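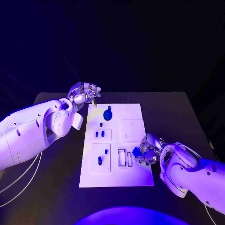
Bench two: right hand with the blue cube, beside the slots.

The kit came from Skarkora on a Wednesday, in a crate marked Dirberg. The manual ran to 127 pages. Page 8 said to run the board 20 times before signing for it.

I ran it. The lamps in the Fedari hall were set to violet and the switch was locked, so I worked in violet. Each run went into the log with the grip force and the time. At 2 a.m. the log asked for a remark. I typed "none." It asked again.

The trial license covered 100 hours. I had used most of them on the left wrist, which held its calibration until the hall cooled and then lost it by a hair.

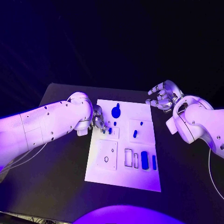
Left hand low over the small pegs, right hand open.

Ursu wanted a verdict by morning: buy, return, or extend. I checked the force table once more. On the last page of the log, under remarks, there was an entry I had not typed. It gave the wrist offset, correct to the third decimal, and my bench number.

I marked the form "extend" and started another run.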